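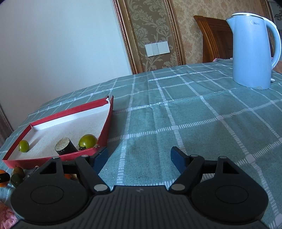
My test for a household robot is clearing the table after lunch. I don't mean a table set up for a demo, with three blocks on it in three bright colors. I mean the usual kind, where the fruit is out and the kettle is still standing at the back with its cord on the cloth. The jaw with the two dark blue pads has plenty of open tablecloth in front of it, and that part would be easy. The hard part is off to the left, in the red tray, where a small green tomato sits near the wall. A person would hook it out with one finger and keep talking. A two-finger gripper has to get a pad down between the tomato and the side of the tray, or push the thing out into the open first, and it has to know which of those it is doing.

I think we are still a good way from a machine that does this well in an ordinary house. I also think we are closer than most of my neighbors believe, and I would like to say why I hold both views.

I worked for 4 years on the packing floor at Barbosa, outside Jidton, where we put fruit and vegetables into gift boxes. The company brought in an arm called the Kullelero while I was there. On lemons it was fine. It picked them out of a bin, it set them down, and it did not get tired in the last hour of the shift. On a mixed order it was a different animal. In one May week we logged 268 stops on that line, and nearly all of them came from things touching other things. A pear leaned on a plum. A box flap bent inward. Somebody had to walk over, move the pear, and press the green button.

The salesman told us the arm could handle 5 kinds of produce. That was true, one kind at a time.

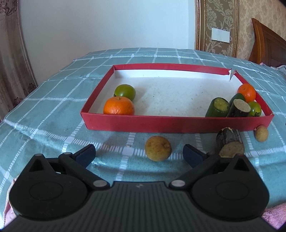

People who design these machines talk a lot about grip strength, and I think they should talk more about sorting. Knowing what you are about to pick up decides how hard you squeeze and where you put it after. Take the red lid with the torn back corner. There are two mandarins in it and two green tomatoes, and on the right side the pieces crowd together, a chunk of cucumber lying tilted and a dark piece with a round beige cut face standing in front. The fruit out on the cloth between the blue pads, tan and round, has clear space around it and I would trust a decent machine with it today. The cucumber is another matter. It has a cut end and a skin side, it is next to other things, and if you pull it out carelessly you may bring its neighbors along.

Alcides Trindade ran our line before I did, and he and I have argued over this for years. His view is that the house should change to suit the machine. Use deeper bins, keep one kind of thing in each, throw out the torn boxes. He did that at Barbosa and the stops went down, so I can't say he is wrong about a shop floor. A company can tell its workers how to stack a bin.

I don't want to live that way at home. I keep onions in whatever box is handy, and I'm not going to buy a new one when the corner goes. If a machine needs my kitchen to look like a warehouse, I am doing chores for it, and I would sooner just clear the table.

So when the Jostik store in town starts putting a home arm in its window, as I expect it will, I would ask for one thing before paying. Let me bring my own box from home, with my own vegetables in it, packed the way I pack them. If the arm empties it onto the counter and bruises no tomatoes, I'll get out my wallet. Until then I would buy one for lemons, if I had that many lemons.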